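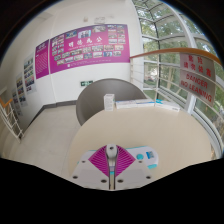
Glare through tall glazing is mostly a problem of angle, and angle can be worked out before anyone spends money on blinds. I spent a good part of July doing this for the upstairs landing at Laskowska, where the west side is glass and the opposite side is painted white. The usual advice is to measure light at desk height and stop there. That gives you illuminance on a horizontal surface, a fair guide to whether you can read and a poor guide to whether you will want to. A white wall with tall windows facing it behaves as a second, weaker source, and anyone sitting between the two gets light from both sides. The magenta display boards reflect a good deal less than the paint does, so readings taken near them came out lower.

The method was simple. I used a Flumard handheld meter, the older model with the detachable sensor, and took readings at 9 in the morning, at midday and at 4 in the afternoon, horizontal and then vertical at seated eye height. The vertical figure is the one that matters for glare and the one most often left out. Overcast days were logged separately and are not included below.

Midday was unremarkable. By 4 the horizontal reading had passed 2,000 lux on clear days, and the vertical reading facing the glass was higher again. Facing along the landing, with the windows to one side, it dropped by a bit more than half. A quarter turn of the chair therefore did more than either of the films I tested.

On the films. Elau sent two sample sheets, a neutral grey and a lightly mirrored one. The grey cut the vertical reading in proportion to its rated transmission, as it should, and made overcast mornings gloomy. The mirrored sheet performed better in the afternoon and worse after dark, when it turned the inside of the glass into a mirror. I would not fit either across the full height. A band over the upper section is worth trying, as the high sky contributes more than most people expect.

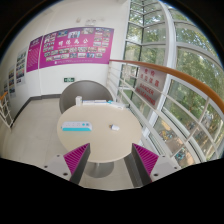 The round table on the landing, between the white wall and the glazing.

Weronika Mazurek read a draft of this and objected to my ignoring colour temperature. Fair enough. The grey film is sold as neutral and I had no spectrometer to check that. By eye, white paper under it looked slightly green, but I would not put weight on an impression like that.

She also asked about external shading. It is the better answer in nearly every case, because the heat is stopped before it gets through the glass. It is also outside what a tenant can do, so I left it out of the comparison. Anyone who owns their building should price it first and read the rest of this afterwards.

Next step is a roller blind from Ola, 7 per cent openness, hung on one bay only so the bay beside it can serve as a control. The bracket centres on their drawing do not match the mullion spacing, and I am waiting on a corrected drawing before I drill anything.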